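Vullora Meditation Group
Minutes of the autumn planning meeting, held in the upstairs room, September, 7.30 pm

In the chair: Wayne Gagnon
Apologies had come in from two members.

1. Minutes of the last meeting
Agreed as a true record. The spelling of Overgaard was put right under item 3.

2. Evening sittings
The Tuesday format was discussed at length. At present we sit for 25 minutes, walk for ten, then sit again. Several people find the second sitting too long after work, and two said they would come more often if it were shorter. Others did not want it touched. Agreed to try 20 minutes for the second sitting until Christmas and to keep the walking as it is. The bell will be rung once at the end, as now, and three times at the start.

It was asked whether newcomers could be shown how to sit before the session. Wayne will be at the door from 7.10 pm for this. Chairs are to be put out along with the cushions, so that people don't have to ask for one.

3. Weekend retreat
Overgaard House has offered us the first weekend in March. The cost is £74 a head, shared rooms, vegetarian meals included. A deposit of £400 is needed by the end of October to hold the booking. There was some concern about the silence running right through Saturday evening. After discussion it was agreed that silence will begin after supper on the first night and end at lunch on the last day. Anyone who needs to phone home may do so from the porch.

The question of a visiting teacher was left open. Wayne has written to one and is waiting to hear.

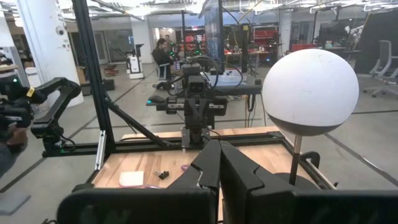
4. Reading group
The group has finished the Dirkedov talks and would like something shorter next. Opinion on the talks was mixed – the chapters on breath were liked, the ones on past lives less so. The short book of letters was chosen, four letters to each meeting. Copies can be shared.

5. Money
The balance stands at £308. This won't cover the retreat deposit, so those coming are asked to pay £20 each in advance. The bowl by the door will stay, with no set amount.

6. Any other business
The kitchen sink is draining slowly again. A bottle of Fatberg has been bought and will be tried before the next sitting. Tea leaves should go in the bin.

A request for chanting once a month was put off to the next meeting.

The meeting closed at 8.50 pm with five minutes of quiet.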